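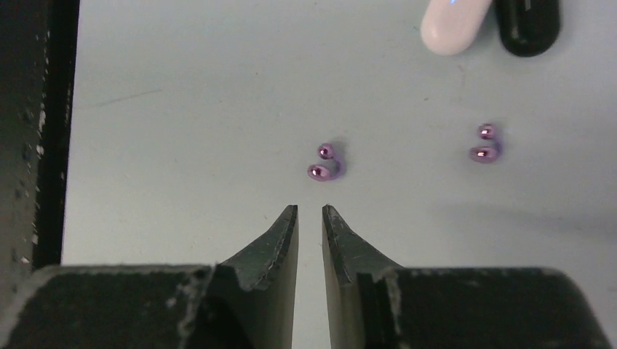 Rule 6 said that every object on the table had to be named on the run sheet before the arms were switched over to live, and Babita Shakya had never had a problem with it until the Friday Vivek Bansal came down from Disirgate to watch. She had the sheet on her knee and a pen in her hand. The fingers were open and holding nothing. Past the tips were the two purple pieces, lying apart, each one a short curved bar with a small ball at one end and a bigger bead at the other. She had written "purple part" and then "purple part" again on the line below.

"Which is which?" Vivek said.

"They're the same."

"Then how does whoever reads this know which one you picked up?"

She looked at him to see if he was serious. He had written the rules, all 23 pages of them, so she supposed he was. He was a tall man in a good sweater and he had brought his own lunch. She crossed out the second line and wrote "purple part, right." Then she went back and added "center" to the first.

"What about the fleck?" he said.

"That's on the table. It doesn't come off."

"Did you try?"

She had not tried. She locked out the arms, hung her tag on the switch, waited for the count, and reached in with a cloth. When she straightened up, Vivek was writing in his own notebook.

"You hung the tag," he said.

"It's rule one."

"At Pallcombe they don't hang it. They say it's only for a second."

"Well, it was only for a second," Babita said. "I still hung it."

He nodded and wrote that down too, or wrote something. She put the cloth away and took her tag off the switch. On the sheet, under Surface, she put "Scratch and marks as found. Wiped once." There was a box for initials, and she initialed it.

They did the first set before lunch. It went slowly, because he wanted her to say each step out loud before she did it. Arms clear. Hands out. Going live. She felt silly for the first few and then she stopped hearing herself. Yadav came through once to get the long ladder, heard her say "Hands out" to a room with two people in it, and went away without the ladder.

Vivek ate at the bench by the window. He told her the rules had started as a single page at a company called Pernard, where he had worked before, and that every page since then had come from somebody getting something wrong.

"What was the first page?" she said.

"Don't reach in."

"That's all?"

"It was in large type."

In the afternoon he asked to see the clear table. This was rule 32, the last one. The end of every set was supposed to finish with nothing loose on the table and both arms brought in to the meeting point and held there while the operator checked the cables. She did it at the end of most days. She had not known it was meant for every set.

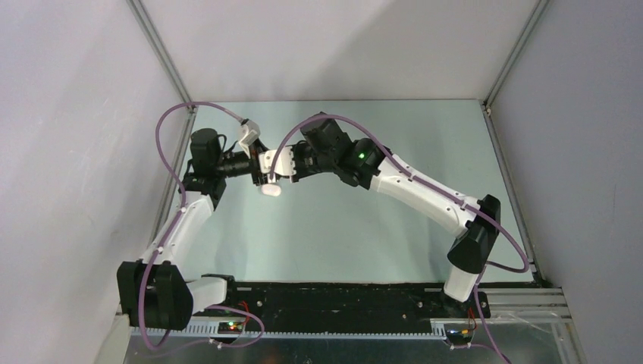

"How long do you hold it?" he said.

"Until I've looked."

"The rule gives a time."

"I know it does. But if I've got a time, I watch the clock. I don't look at the cables." She kept her hands in her lap while she said it — she had decided over lunch to say it, and she wanted to get it out straight. "I start at the wrist and go down to the base. Then the other one. When I get to the bottom, I'm done. Sometimes that's quick and sometimes I go back up."

Vivek didn't say anything. He turned to the back of his copy and read rule 32 through, moving his thumb down the margin. She could see that he had read it a lot of times and was reading it again anyway.

"Somebody at Pernard used to just glance at it," he said. "That's why there's a time."

"Did the time fix it?"

"He counted out loud and glanced at it."

She laughed, and he did too, a little. He uncapped his pen and put a line through the number. Above it he wrote "until each cable has been followed from wrist to base," and then he turned the page around so she could read it. His handwriting was very small.

"Wrist to base," she said. "Not base to wrist?"

"Does it matter?"

"It's how I do it."

He left it. He said the new pages would go out in August, and that until then she should work to the old ones, with the time, because those were the ones that were signed. She said all right. He asked how many sets she had done since she started, and she told him the sheet she was filling in was number 1000, which he checked at the top corner before he believed her.

Then she tagged the switch and put the two purple parts back out on the table, center and right, and picked up the pen.

Home Stories Essays Archive Submit
Filed under: Short Fiction, Work, Machines
5 min read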